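Open evening at the Barport shared workshop
October 1, 2025

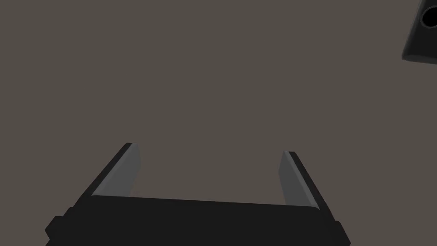
The gripper in the simulator, jaws open.

I finally made it out to Barport! A friend kept going on about the arm they're building there, so I drove over after work and ended up staying until they were stacking the chairs. The workshop is two rooms behind the old Trinidness print shop (park at the back, the front is all permit spots).

Ataberk Avcı showed me the arm. He started it at home in April, on his kitchen table, and moved it over when the table got too small. They call it Salen. Before anything runs on the real thing they try it in simulation, and that was my favorite part of the night - I got to drive it with an old game pad! It's a view from right behind the gripper, with the two gray finger pads facing each other and a whole lot of plain background to get lost on. There's a black block with a round hole in it way off in the upper right corner. I needed 6 tries to get anywhere near it, and Ataberk was very nice about that.

His log was at run 1361 when I left. He wants the real fingers reprinted before the next open evening, and he's still fighting with the wiring at the wrist.

Coffee was good, cookies went fast. Tekin, the group that runs the place, charges 5 dollars at the door and kids get in free. Bring a sweater, the back room is cold.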